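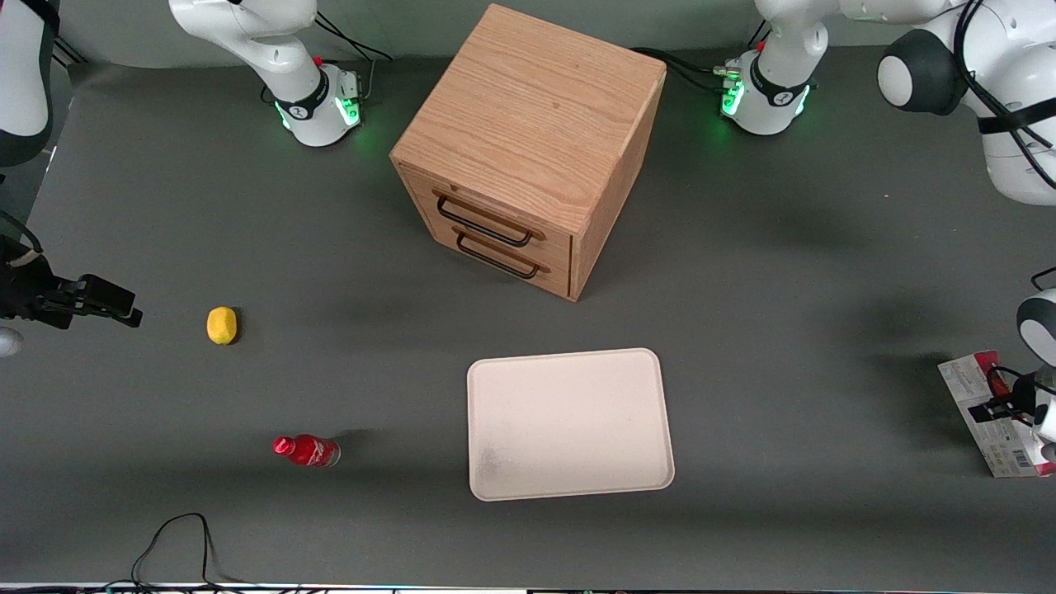
4. Puesta en marcha de la célula de dos brazos Nirkance

Guía de instalación para centros de prueba. Revisión del 31/03/2018, redactada por Noel Panganiban a partir del manual de Moscombe.

El manual original promete tener la célula trabajando en una mañana. A nosotros nos costó bastante más, y buena parte del retraso vino de pasos que el fabricante despacha en una línea. Esta sección sustituye a los capítulos 4 y 5 del manual; lo que no figura aquí se puede seguir tal como viene.

4.1 Antes de dar tensión

1. Despeje la mesa y compruebe que ninguna persona tiene las manos dentro del alcance de los brazos. El folleto habla de «convivencia segura». Trátelo como publicidad hasta que haya hecho su propia evaluación de riesgos.

2. Revise los conectores de las dos bases. Deben quedar enroscados a fondo, sin que el mazo tire de ellos cuando el brazo gira.

3. Recorra con la mano todo el cableado suelto y fíjelo fuera de la zona de agarre. Moscombe incluye 3 bridas, cantidad insuficiente para una mesa con dos brazos.

4. Encienda el controlador y espere 60 segundos antes de tocar la consola. Si la pulsa antes, el arranque se queda a medias y hay que repetirlo.

PRECAUCIÓN: no interprete el color de los anillos luminosos sin consultar la tabla de estados de su versión de firmware. En la documentación que recibimos había 2 tablas y no coincidían.

4.2 Calibración de las pinzas

1. Seleccione un solo brazo en la consola. El otro debe permanecer en reposo.

2. Abra la pinza al máximo y ejecute la rutina de cero.

3. Cierre sin objeto y anote el valor que devuelve el programa. Repita la operación 5 veces. Si los valores bailan, no siga adelante: el asistente dará la calibración por buena de todas formas.

4. Haga lo mismo con el segundo brazo.

NOTA: Efren Fajardo probó la opción «calibración simultánea» en noviembre y acabó repitiendo todo el proceso brazo por brazo. Mientras Moscombe no explique qué hace exactamente esa opción, recomendamos no usarla.

4.3 Prueba de recogida con objetos domésticos

El paquete de demostración Manalo se vende aparte y, según el catálogo, «entiende» cualquier objeto de cocina. Conviene bajar las expectativas y empezar con piezas de forma sencilla y colores que destaquen sobre la mesa.

1. Coloque la bandeja dentro del alcance de la pinza que vaya a usar.

2. Reparta los objetos dejando espacio libre entre ellos. Las demostraciones comerciales lo hacen siempre así, aunque el texto que las acompaña hable de «entornos desordenados».

3. Active la vista de la cámara de muñeca y espere a que la imagen se estabilice.

4. Lance el ciclo a velocidad reducida, con la parada de emergencia al alcance de la mano.
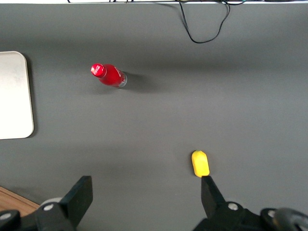

La aproximación es la fase en la que menos nos fiamos del software. El indicador de la consola puede marcar «objetivo alineado» con un margen que a nosotros nos parece demasiado generoso, así que mire la imagen antes de autorizar el cierre. Con la pinza abierta, un limón situado justo delante del dedo derecho, casi tocando la punta, no está entre los dos dedos, diga lo que diga el indicador. En un caso así, pulse pausa, corrija lateralmente en modo manual y vuelva a mirar. La botella roja tumbada en diagonal plantea otra dificultad: hay que girar la muñeca hasta que los dedos queden a ambos lados del cuerpo, y la base transparente es mal sitio para comprobar la detección de bordes.

5. Autorice el cierre solo cuando vea el objeto centrado en el hueco.

6. Eleve despacio y deposite en la bandeja.

7. Apunte el resultado, también cuando falle. El registro automático anota como «completado» cualquier ciclo que llegue al final del programa, haya recogido algo o no.

PRECAUCIÓN: si aparece un cable en la vista de muñeca, siga su recorrido antes de mover el brazo, aunque parezca lejos de los objetos.

4.4 Cajones

La licencia Manalo anuncia también apertura de cajones. Pruébela solo después de superar el apartado 4.3, empezando por el tirador superior y con el mueble bien sujeto a la mesa. No hemos obtenido todavía resultados que nos permitan recomendar el módulo ni pagar su renovación.

4.5 Incidencias

Las consultas se dirigen al distribuidor, Ellham, indicando número de serie y versión de firmware. Adjunte siempre su propio registro manual; el automático, por lo dicho en el paso 7, sirve de poco.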